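3.2 Foil, cloth and the small appliance on the counter

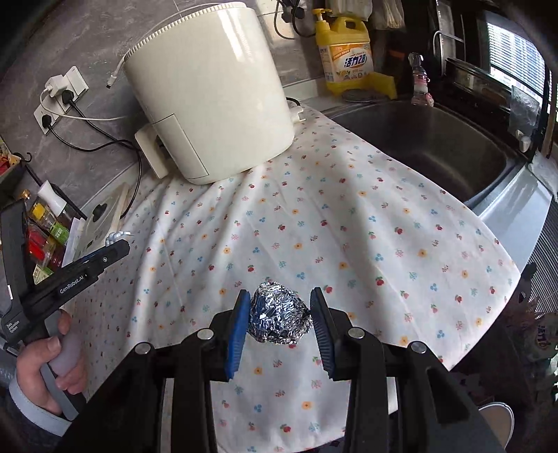

The second group of households differed from the first in one respect that bears directly on the handling of foil. In the Kemside homes the air fryer had displaced the oven for most evening meals, and the foil that once lined a roasting pan was now torn in shorter lengths, folded around a single portion, and discarded at the counter. Kawaguchi and Dawber noted the same shift in their earlier Gillach interviews, although their participants spoke mainly of baking and gave little attention to what became of the used sheet.

Participants in the present study were asked to keep a kitchen diary for 3 weeks in June and to record each sheet of foil at the point of use and again at the point of disposal. The diaries yielded 2,975 entries. Of these, 176 described foil that had been crushed into a ball and left on the work surface for some time before it was thrown away or put with the recycling. We refer to these as resting entries. They were excluded from the waste totals in Section 4 but are treated here in their own right, as they say a good deal about how the counter is used between meals.

Figure 4. Crumpled aluminum foil on a printed tablecloth, with an air fryer behind it.

Resting entries were most common where the appliance stood on a cloth. Households gave several accounts of the cloth itself. For some it protected the surface from scratches; for others it was a matter of appearance, and a fruit or flower print was preferred to a plain one. A cloth of the kind shown in Figure 4, with its small floral and fruit pattern, was described by one participant as "the good one that got demoted." Cloths were seldom cut to fit. They were laid under the appliance and allowed to fold or hang as the space required, and participants rarely straightened them except when cleaning.

The position of the electrical sockets also shaped the arrangement. Where sockets were mounted on the wall behind the counter, as in Figure 4, phone chargers and kitchen appliances tended to share the same stretch of wall, and the cloth became a general resting place for whatever was in hand. Diaries from these homes mention keys, bread clips, receipts and foil within a single evening. Onishi has called this the "landing strip" of the kitchen, and the term is retained here for convenience.

Why foil should be crushed at all is less clear. Gezer, working with the Plamano diaries, proposed that a ball signals that the sheet is finished with, while a flat or folded sheet remains open to further use. Our entries support this in part. Flat sheets were described as "saved" or "still clean" — words that almost never appear beside a ball. Yet a number of participants collected balls on purpose, adding later scraps to the first until the whole was large enough to be worth recycling. For these households the resting period was a stage in sorting, and its length depended on how often foil was used.

These differences matter for the coding of disposal. A scheme that records only the bin and the recycling box will miss the interval on the counter, and will tend to assign the ball to waste before the household has done so. Begum raised a similar objection to the Ueda categories for paper towels. We therefore added a separate code for foil at rest, and applied it to all diaries before the comparison reported in the next section.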